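大桌子回来了

有几年,家里的桌子越做越小,折叠的、壁挂的、从柜子里抽出来的都有。最近有人开始往回走,把客厅中间腾出来,放一张能让几个人各干各事的大台面。我们走访了制桌的作坊、一间公共图书馆和几户人家,记下他们怎么选、怎么用,以及后来有什么不满意。 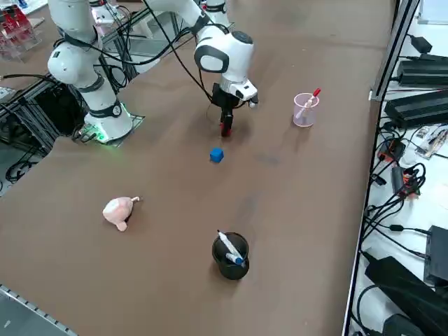 专题 · 居住与器物

Tiven 图书馆的二楼原来有一排单人隔间,靠北墙,每间一盏灯、一个插座。去年翻修时隔间拆掉了一半,换成一张贯穿阅览区的长桌。馆方收到过投诉,理由多半是吵。有读者写信说,自己坐在隔间里读了许多年的书,现在抬头就看见别人的脸,很不自在。另一些读者喜欢长桌,因为可以把地图和图纸整个摊开,不必一角搭在膝盖上。

两种意见到现在也没有调和。图书馆的办法是把剩下的隔间留着,长桌也留着,让人自己去坐。下午三点以后长桌通常坐满,隔间反而有空位;到了考试季,情况又倒过来。

这张长桌由 Björklund 作坊承做。作坊在城外一条旧货运路边上,门口堆着等待干燥的板材。他们过去主要做餐桌和校用课桌,近几年接到的询价里,大桌子的比例明显上升。来问的人很少说自己要买“餐桌”,常见的说法是“一张大桌子”,至于在上面做什么,往往要聊一会儿才说得清楚。有人要做衣服,有人家里三个孩子同时写作业,有人只是受够了每次吃饭都得先收电脑。

设计师 Wian Ntuli 替 Björklund 画过几款桌子,Tiven 图书馆那张也出自他手。他见客户时先问房间的门有多宽,再问楼梯怎么转弯。他有一次设计的桌面在工坊里装得很好,到了客户楼下才发现进不了电梯,最后从阳台吊上去,吊装费由他和作坊各出一半。从那以后,凡是长度超过电梯对角线的桌面,他都改成两段拼接,接缝放在跨度中间,下面用金属件拉紧。

“客户一开始都不喜欢接缝,”他说,“用上半年就没人再提了。不过缝里会进面包屑,这一点我会提前讲。”

尺寸之外,争论最多的是高度。多数餐桌的高度是照着吃饭定的,人坐直、手臂抬起来夹菜,略高一点没有关系。拿来写字或者打字就嫌高,时间长了肩膀酸。裁布、揉面、拼模型这一类站着做的活,又嫌它低。市面上有升降桌,但升降机构要占掉桌下的空间,台面一大,成本上得很快,而且几个人共用时总得有人迁就别人。

Wian Ntuli 的做法比较保守:桌子定在一个偏低的高度,椅子多准备几种。他认为换一把椅子比换一张桌子便宜,坐不惯的人也容易自己想办法。他家里的那张桌子旁边摆着四把来路不同的椅子,其中一把锯短过腿,是给他岳母坐的。

桌腿的位置也值得多花些心思。四条腿放在四个角上最稳,也最容易理解,可是台面一长,中间就会下沉,得加横梁,横梁又碰膝盖。把腿往里收,膝盖是自由了,有人一屁股坐在桌角上又可能翘起来。校用课桌几乎不收腿,道理就在这里。门字形的桌架是折中方案,两端的人坐得不太舒服,长边上的人没有妨碍。图书馆那张长桌用的就是门字形桌架,端头不设座位,放了还书的篮子。

说到台面颜色,浅色曾经流行了很久,照片上好看,房间也显得亮。现在询问深色和中间色的人多了起来。褐色的桌面不显旧,茶渍和铅笔印在上面不那么刺眼,缺点是落灰看得清楚,特别是窗户朝西的房间。纯白的桌面正相反,灰不明显,一根头发却能看上一整天。Björklund 会给客户寄小样板,建议拿回家放在窗边过一个星期,早晚各看一次,再下决定。寄出去的样板有相当一部分没有还回来,作坊也不追。

表面处理是另一个难题。上油的木面摸着舒服,也好修补,划痕用细砂纸磨一磨再补一遍油就行,但热杯子会留印,头一年尤其娇气。硬质漆面耐水耐热,日常省事,一旦磕破就得整面重做。贴面的台板价格低,花色稳定,怕的是边缘进水,封边一开,后面就很难收拾。做桌子的人各有偏好,很难从他们嘴里听到一致的建议。比较实际的问法是:家里谁来擦桌子,用什么擦,多久擦一次。用湿抹布随手一抹的家庭,不适合买上油的桌面,除非有人愿意改习惯。

住在 Itonora 的一户人家愿意改。他们住的是旧渔具仓库改成的公寓,层高够,窗户少,一家五口。桌子是结婚时从一个歇业的裁缝铺买来的,台面下面还钉着一把铜尺。女主人每年 3 月给它上一遍油,选一个全家都出门的周末,回来时窗户还开着,屋里有亚麻籽油的味道。她说自己并不讲究,别的家具从来不保养,只有这一件舍不得。

他们家对桌子有几条不成文的规定。晚饭前半小时,所有东西往北头推;没推走的归到一个纸箱里,谁的谁自己去翻。拼图可以占着桌子过夜,胶水不行。小儿子有一阵迷上把玩具排成长队,从桌子这头排到那头,全家在厨房里站着吃了三天饭。后来父亲给他锯了一块薄板,队伍可以连板端走。

我去的那天下着雨,桌上有一盆没剥完的豆子、半件毛衣、一台收音机和两份摊开的作业。大女儿戴着耳机背单词,豆子是奶奶在剥。没有人特意坐在一起,大家只是都在那里。女主人说搬来以前住的房子,每个孩子有自己的书桌,写作业时门都关着,她要挨个去敲。现在不用敲门,代价是谁打个喷嚏所有人都得停一下。 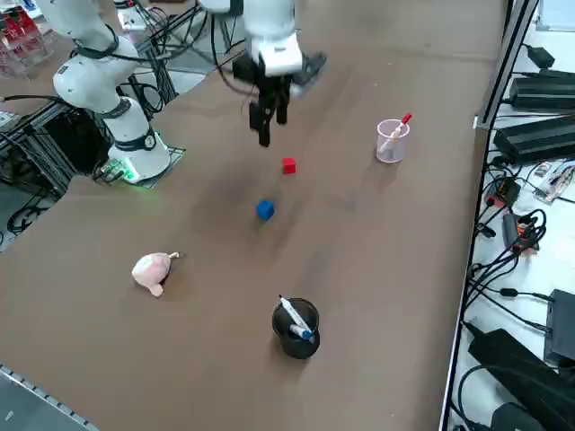 阅读时长:13 分钟

在办公场所,大桌子有过一段名声不好的日子。开放式办公盛行的时候,不少公司撤掉隔断,换上长条桌,省下的面积又塞进更多的人。员工把对嘈杂和拥挤的不满都算在桌子头上。做办公家具的 Bestaron 当时卖出过大批长条桌,后来又卖出过大批桌上屏风,买家里有很多是同一批公司。

Bestaron 现在改推另一种用法,工位各归各,房间中央另设一张公用大桌,不分配给任何人。看样品、对图纸、拆包裹、吃蛋糕都在那里。产品经理坦率地讲,这个想法一点都不新,老式的报社和设计院里本来就有这样一张桌子,只不过后来面积算得紧,最先被算掉的就是它。

公用大桌能不能用起来,很大程度上看它旁边有什么。离打印机近,上面就堆满没人要的打印稿;离茶水间近,就变成放外卖的地方。Bestaron 给客户的安装手册里建议把它放在走道交叉处,四面都能走人,同时要求附近留一个柜子,好让桌上的东西有去处。很多客户照办了前一条,省掉了柜子,几个月之后桌子就成了柜子。

学校的情况又不一样。Tiven 有一所小学把美术教室的单人桌拼成了大台,老师原以为孩子们会互相打扰,第一周果然乱,颜料碰翻了好几回。第二周她把水桶从桌上挪到了地上,又给每个方位的桌边贴了不同颜色的胶带,谁坐哪一边一目了然。她比较满意的一点是收拾起来快,从前每张桌子底下都有纸屑,现在纸屑都落在同一片地方。不满意的是后排没有了,喜欢躲在后排画画的孩子没处可躲。她给其中一个孩子在窗台边另支了一张小桌,那孩子有时去坐,有时不去。

买大桌子要花多少钱,差别很大。实木定做的价格主要由木料和台面厚度决定,同样长度,厚度加一点,重量和价钱一起往上走,搬运也要多叫人。Björklund 的定制桌从下单到送货,正常要排 13 周,赶在年底之前还要更久。他们曾经试过缩短干燥时间来赶工,有一批台面送到客户家里以后开裂,全部召回重做,此后就不再答应加急。

预算有限的人可以看旧货。歇业的裁缝铺、印刷厂、实验室和学校都会清出大台面,卖得不贵,难在运输。看旧桌子时,建议趴下去看底面。正面可以打磨,底面保留着原来的样子:补过几次,腿换过没有,有没有虫眼,横梁是不是后加的。用手掌压住桌角来回推,听榫头有没有响声。响一点没关系,拆开重新上胶就能解决。台面翘曲比较麻烦,放一把直尺上去,从侧面看缝隙,缝能塞进一枚硬币的,最好放弃,或者先问清楚木工肯不肯接。

还有一种更省的办法,用现成的门板。旧的实心门架在两个锯木架上,就是一张不错的工作台,锁孔正好走电线。Wian Ntuli 学生时代用过两年门板,他说那是他画图最多的一张桌子,后来搬家时送给了楼下邻居,邻居又把它装回去当了门。

放置的时候,四周要留出拉椅子的余地。这句话写在所有的家居手册里,还是不断有人吃亏。量尺寸时人们习惯量桌子,忘了量坐着人的桌子。Björklund 的送货员随车带着一卷美纹胶带,送货之前如果客户拿不准,就先去家里在地板上贴出桌子的轮廓,再把椅子按拉开的样子摆好,让客户绕着走一圈,开一开冰箱门。取消订单的客户也有,多半是在这一步取消的,作坊认为这样比送到了再拉走要好。

灯也要跟着换。原来吊在餐桌正中的一盏灯,照不到大桌子的两头。常见的补救是把吊灯换成一长条的,从头亮到尾,吃饭时又太亮,像在开会。图书馆选择了几盏低矮的台灯,开关各自独立。Itonora 那户人家只有一盏吊灯,电线留得很长,天花板上装了三个挂钩,哪头有人干活就把灯挂到哪头。

插座是最后才会被想起来的事情。桌子离了墙,充电线就得横过地面,绊人,也难看。新装修的房子可以在地面预留地插,位置一定要等桌子定下来再开。旧房子只能从最近的墙面走线,用地毯压住或者沿着桌腿固定。在台面上开孔装嵌入式插座看起来整齐,Wian Ntuli 一般劝客户别这么做。插头的样式过些年就会换,台面上的洞填不回去,他自己修过一张桌子,中间留着早年接电话线的孔,主人后来在里面插了一枝干花。

也有人买了又卖掉。Tiven 的一对夫妇把大桌子用了不到一年,原因很简单,两个人吃饭坐在那么大的桌子边上觉得冷清。他们试过挤在一头坐,剩下的地方很快堆满了信件和洗好没叠的衣服,每天看着心烦。接手的是同一条街上的一家合唱团,用来装订歌谱。夫妇俩后来买了一张小圆桌,来客人时就端着盘子坐到沙发上去。

图书馆的长桌在启用之后做过一次修补,有人用圆规在台面上戳了一排小孔。Björklund 派人来填了蜡,颜色略深一点,凑近能看出来。馆员原本打算在旁边立一块提示牌,讨论了几次措辞都不满意,牌子到现在还没有立。

我最后一次去的时候是傍晚,桌子一端有两个中学生在合看一本地图册,另一端一位老人在剪报,剪下来的碎纸条收在自己的帽子里。八点半闭馆广播响起,老人把帽子端到废纸篓上方倒空,拍了两下,戴上走了。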